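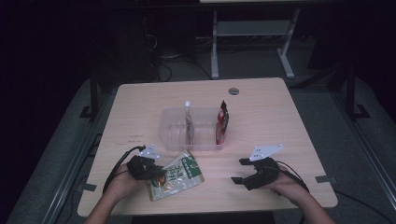

首页 | 随笔 | 旧文 | 留言 | 关于

超市货架上“非油炸”三个字越印越大，我对它的信任越来越小。

起因是二月份家里囤年货，我买了四种薯片和脆片，牌子分别是Pusach、Jodar、Usuga和Javness。前两种在包装正面写着“非油炸”，第三种写“轻烘焙”，Javness什么都没写，老老实实一包油炸薯片。价格差得不少，Pusach比Javness贵将近一半。我吃着觉得味道差不多，就把四个袋子翻过来，看背面那张小表。

国内的营养成分表，固体食品一般按每100克标，能量用千焦。Pusach写的是1883千焦。这个数字单看没什么感觉，换算一下，除以4.184，等于450大卡。一碗米饭每100克也就一百多大卡。非油炸归非油炸，脂肪那一行并不低，配料表里植物油排在第三位。后来我去翻了些资料，才明白这类产品常见的做法是先压片烘烤，再往表面喷油，不喷的话调味粉挂不住，口感也像纸板。没有下过油锅，所以叫非油炸，字面上挑不出毛病。至于进了肚子的油少了多少，那三个字没有承诺过。

Jodar更有意思。它按份标，一份972千焦，我第一眼还以为比Pusach低了一半，心里已经在夸它了。再看旁边的小字，一份是50克。折成100克是1944千焦，比Pusach还高。按份标是允许的，我也不觉得厂家违规，可是把两包并排放在货架上，有多少人会站在那里做乘法？我自己就差点上当，而我那天是专门去看这张表的。

Usuga的“轻烘焙”我至今不知道轻在哪里。是温度低，时间短，还是颜色浅？包装上没有解释，客服的回复是“采用先进工艺，口感更轻盈”。我问的是工艺，她答的是口感。再问一遍，同一段话又贴过来一次，后面多了一朵小花。

钠也值得说两句。很多人看零食只看热量，我以前也是。Usuga每100克的钠是500毫克，NRV那一栏写25%，意思是吃掉100克，一天的参考量就去了四分之一。Javness反而只有266毫克，四种里最低，偏偏它是唯一没有在正面讲健康故事的。我不想由此推出“越不吹的越好”，样本太小，也许换个口味就全反过来了。Javness的番茄味我没查过，说不定咸得很。

有朋友看了我在群里发的抱怨，说你这是抬杠，吃零食本来就图个高兴，谁指望它健康。这话我同意一半。图高兴我没意见，我冰箱顶上现在还放着两包。可厂家既然知道大家只图高兴，为什么要花钱把“非油炸”印得比品牌名还大？显然有人为这三个字付了钱，付钱的时候心里想的也不光是高兴。我妈就是，她给自己买油炸的，给小孩买非油炸的，小孩因此可以多吃一包。

还有一种说法是非油炸的丙烯酰胺少。这个我也去看了，看完更糊涂。丙烯酰胺主要跟原料和高温有关，烤也是高温，烤得焦一点未必就比炸的少。不同的文章数据对不上，有几篇连测的是什么样品都没说清楚，末尾倒是挂着购买链接。我没有实验室，下不了结论，只能说凡是拿这一点来卖货的，我先打个折扣再听。

所以现在我买零食的办法很土：正面一律不看，直接翻背面，先看是每份还是每100克，再看脂肪和钠，最后看配料表前五位。四种里如果让我再买，我会买Javness，便宜，咸度合适，也不跟我讲道理。Pusach的紫薯味其实挺好吃，打折的时候可以考虑，按原价我不会再碰。

另外，袋子里那么多气我就不提了，充氮是为了防碎防氧化，这个理由我暂时接受。但Jodar的袋子今年好像又大了一圈，净含量一克没涨，旧袋子我已经扔了，没法比，下次留一个。

分类：吃喝杂谈 ｜ 标签：零食、配料表、不太相信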